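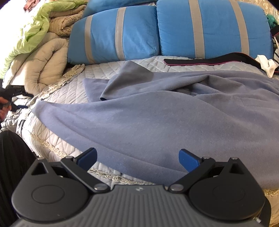
침대 위에 펼쳐진 담요와 핸드헬드 그리퍼. 손목 카메라 시점.

휴대형 그리퍼로 수집한 시연 데이터의 시작 상태 분포에 관한 소고

본 글에서는 지난 1월부터 진행해 온 담요 정리 과제의 중간 결과를 정리하고자 한다. 과제명은 Torkness이며, 양손에 그리퍼를 하나씩 쥔 작업자의 시연을 모아 양팔 조작 정책을 학습시키는 것을 내용으로 한다. 실험 설계는 Hok-lam Yuen 연구원과 공동으로 수행하였고, 학습 코드의 상당 부분은 Tien-fu Lau 연구원이 작성하였다. 다만 이하의 해석에 관한 책임은 필자에게 있다.

1. 문제의 설정

직물 조작 연구에서는 대개 평평한 탁자 위에 수건이나 티셔츠를 놓고 실험을 진행한다. 배경이 단순하고 대상의 윤곽이 분명하므로 비교 실험에는 적합하나, 실제 침실에서는 사정이 다르다. 위의 장면만 보더라도 회청색 담요 아래에는 누빔 커버가 깔려 있고, 뒤편에는 파란 쿠션과 연두색 침구, 접힌 이불이 함께 놓여 있다. 담요의 앞쪽은 비교적 매끈하지만 뒤쪽에는 삼각형으로 솟은 접힘과 주름이 모여 있다. 모서리를 찾아 잡는다는 단순한 하위 동작도 이러한 조건에서는 상당히 어려운 인식 문제가 된다.

필자가 검토한 질문은 다음과 같다. 시연의 총량이 고정되어 있을 때, 같은 시작 상태를 반복하여 수집하는 것이 유리한가, 아니면 시작 상태를 매번 달리하는 것이 유리한가.

2. 수집 방법

시연은 두 묶음으로 나누어 각각 500건씩, 모두 1000건을 수집하였다. 첫째 묶음(이하 Asen)에서는 담요를 매번 기준 배치에 가깝게 되돌린 후 시연을 시작하였다. 둘째 묶음(이하 Fang)에서는 작업자가 담요를 임의로 흐트러뜨린 후 그 상태에서 바로 시작하도록 하였다. 침대 주변의 다른 침구와 소품은 어느 묶음에서도 치우지 않았다.

작업자에게는 담요의 가까운 모서리 두 곳을 잡아 반대편으로 접고, 손을 뗀 뒤 표면을 한 차례 펴도록 안내하였다. 동작의 속도는 제한하지 않았다. 초기에는 속도를 맞추도록 요청하였으나, 그 결과 파지 직전에 부자연스러운 정지 구간이 늘어나 해당 지침을 철회하였다. 철회 이전의 기록은 위 집계에 포함되지 않는다.

3. 결과

평가는 학습에 사용하지 않은 침실에서 실시하였으며, 시작 상태 59종을 미리 정해 두고 두 정책에 동일하게 적용하였다. Fang으로 학습한 정책이 전체 성공률에서 앞섰고, 그 차이는 주로 첫 파지 단계에서 발생하였다. Asen으로 학습한 정책은 모서리가 접혀 담요 밑으로 들어간 경우에 빈 곳을 잡거나 아래의 누빔 커버까지 함께 잡는 일이 잦았다.

반면 접는 동작 자체의 품질은 Asen 쪽이 다소 나았다. 두 모서리를 제대로 잡은 시행만 따로 비교하면 접힌 선이 더 곧고, 양팔의 높이 차이도 작았다. 같은 상태에서 반복된 시연은 궤적의 분산이 작으므로, 정책이 동작의 시간 구조를 학습하기에 유리하였던 것으로 추정한다. 이 부분은 아직 검증되지 않았다.

두 묶음을 절반씩 섞은 정책도 학습해 보았다. 첫 파지에서는 Fang에 근접하였고 접기에서는 Asen보다 약간 낮은 수준이었다. 현재로서는 이 혼합 구성을 기본값으로 채택하고 있으나, 혼합 비율을 체계적으로 조사한 것은 아니다.

4. 실패 사례에 관하여

기록해 둘 만한 실패 유형이 두 가지 있다. 첫째는 색이 비슷한 직물의 경계에서 파지점이 이웃한 침구로 옮겨 가는 경우이다. 손목 시점의 영상에서는 그리퍼가 대상에 접근할수록 담요의 전체 윤곽이 보이지 않게 되므로, 접근 초기의 판단을 유지할 수단이 필요하다. 과거 관측을 짧게 덧붙이는 방식으로 일부 개선되었으나, 추론 지연이 늘어나는 문제가 있었다.

둘째는 양팔의 동기가 어긋나는 경우이다. 한쪽이 먼저 모서리를 잡고 들어 올리면 반대쪽 모서리의 위치가 변하는데, 정책은 이미 예측한 궤적을 계속 따라간다. 예측 구간을 짧게 하면 반응은 빨라지지만 움직임이 거칠어진다. Lau 연구원은 한쪽의 파지 여부를 다른 쪽의 입력에 명시적으로 넣는 방안을 제안하였으며, 현재 구현 중이다.

5. 향후 계획

다음 단계에서는 담요의 두께와 재질을 변수로 추가할 예정이다. 짧은 털이 있는 담요와 얇은 시트는 집었을 때 처지는 모양이 다르고, 손가락 패드에 요구되는 힘도 다르다. 아울러 Yuen 연구원이 정리하고 있는 주석 도구 Cometti를 적용하여, 시작 상태를 사람이 분류하지 않고 영상에서 자동으로 묶는 작업을 병행하고자 한다. 시작 상태의 다양성을 수치로 나타낼 수 있어야 2절의 두 묶음을 보다 엄밀하게 비교할 수 있을 것이다.

평가에 사용한 시작 상태의 목록과 배치 지침은 정리가 끝나는 대로 별도의 글로 게시하겠다.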